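**Slide 4: Routine care of the Trongate disassembly cell**

Good afternoon. This part of the talk covers the upkeep of the arm at the Totivden recovery site. The cell opens desktop computers for parts reuse, and its service plan was written by Didenko.

Gripper fingers are inspected every 80 cases and replaced in pairs. The tool flange bolts are checked at the same stop. *(Pause. Refer to the handout for torque values.)*

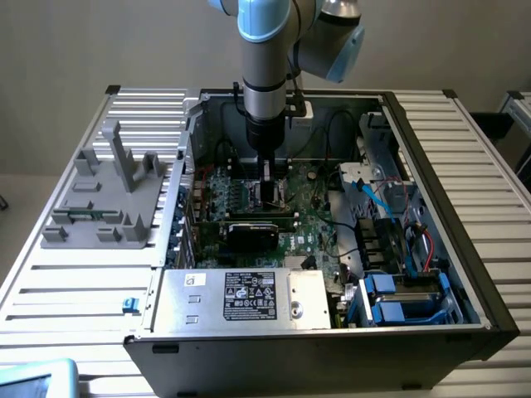 Finger alignment is the setting that drifts first. Our limit is 2 millimeters at the fingertip, measured against the reference post before each shift. Deep reaches demand the most of it: with the fingers down on the middle of the motherboard, a memory module and a graphics card are close by, and a small error can damage a part intended for resale. Cables looping near the arm are a second concern — operators are asked to check the clearance before releasing the program.

The fixture tray is cleaned at each shift change, and the slats are brushed at the same time.

After 600 cases the cell is stopped for full calibration. Results are entered in Firix under procedure 251.

*(Next slide: spare parts list.)*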